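The Rule Sheet

Every shop I have worked in has had a rule sheet, and every rule sheet has had a coffee ring on it by the end of the first week. Ours at Pirnness is on its second printing. The first one went to 24 rules, which I know because I wrote them, and which I also know because Hemant Solanki read all of them aloud to me in a flat voice until I agreed to start over.

The new one has 6. It covers the simulated cell, the one with the wood table and the little colored blocks, where we try out every pick and place before we let it near the real arms at Nulismont. People kept asking me why a simulation needs rules. You can't hurt anybody in there. You can drive a gripper into the floor at full speed and all that happens is a number turns red. My answer is that habits don't know which side of the screen they're on. If you spend May letting the gripper graze the table because the table is made of math, you will spend June buying fingertips.

So I've been writing up the reasoning behind the rules, mostly so I can point people here and stop giving the speech at lunch.

Start with the floor lines. We put yellow lines in the simulated floor because there are yellow lines on the real one, and for a long time everybody treated them as wallpaper. I would like them treated as lines. The rule says that if the gripper is off the table, it is open, empty and moving slowly, and whoever is running it can say out loud which marked area it is over. Nautiyal (our planning software, named by someone who has since left) has no opinion about paint. It will take the shortest route every time, like a teenager crossing a lawn.
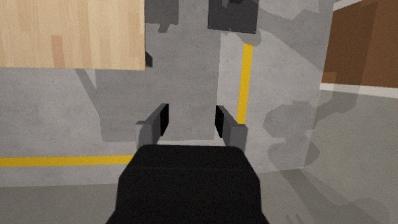 Fingers open, nothing in them, yellow lines on both sides of the discussion.

I got pushback on "say out loud." It does feel silly, alone at a desk, announcing your whereabouts to a monitor. I do it anyway. Twice now I have said the wrong area with total confidence, and both times I was about to send the arm there.

The next rule is the one that makes people groan: park high, fingers down, before you touch anything else. Before you change a setting, before you get a sandwich, before you turn around to argue with me about whether the rule is necessary. Up over the table and pointing straight down is a position anyone can read from across the room, and it leaves space underneath for whatever is sitting on the wood. Our old sheet allowed "any safe pose," and I learned that there are as many safe poses as there are engineers. One of our people favored a sort of folded flamingo arrangement that took 60 seconds to get out of.

There are two arms on the stand, so the rule applies twice. The arm you aren't using gets parked too. "I wasn't using that one" was the opening line of three separate incident notes under the old sheet, and I have the notes.

While I'm at it: look at the cell from the side now and then. The overhead view is lovely for lining up a grasp and hopeless for judging height. From table level the blocks go thin as crackers and you find out what your clearance really is. I want a side view checked before the first descent of every session, and I want it checked by a person with their own eyes. Ernance, our logging tool, will happily record that the view was opened. It has no idea if you were looking at your phone.
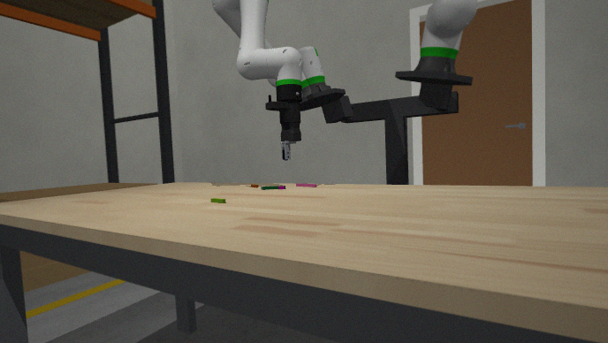

Clear before you close

My favorite rule, and the only one I've ever had to defend in writing. Before the fingers close, you check the whole space they'll sweep through, including the part right up against the fingers themselves. Most of us stare at the target. The target is usually fine. It's been sitting there being the target, with everybody watching it, and the trouble is some scrap next to a fingertip that you stopped seeing a while ago.

Hemant thinks this should be automated, and wrote a very nice check that compares block positions against the finger path. I'm glad to have it. I still want the person to look first and run the check second, since the other way around the looking never happens.

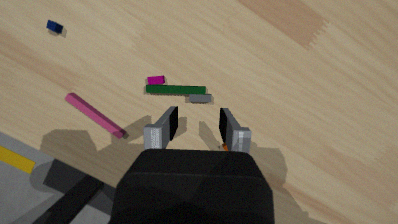

My argument with Hemant, for the record, is about what counts as clear. He'd accept a small overlap if the target itself is in the open. I wouldn't. Take the long green bar with the magenta block touching it on one side and the gray one on the other: go for the green and you have signed up for all three, whatever your plan says. And the tiny orange piece down by the inner base of the right finger is just the kind of thing I mean, barely a sliver showing, easy to miss if your mind is on the cluster. Under my version you stop and deal with orange first. Under his you get a yellow warning and a choice, and I've seen what we do with choices.

We settled it by making my version the rule and his version the thing he mutters. It gets reviewed in May.

The other three rules are dull and I'm fond of them. Write down your starting layout. Don't change the speed limit and the task in the same run. If you stopped it, you write the note, even if the stop was a false alarm, and 2 sentences is plenty.

The sheet is taped up next to the door. The coffee ring is over rule four, which you can still read if you tilt your head.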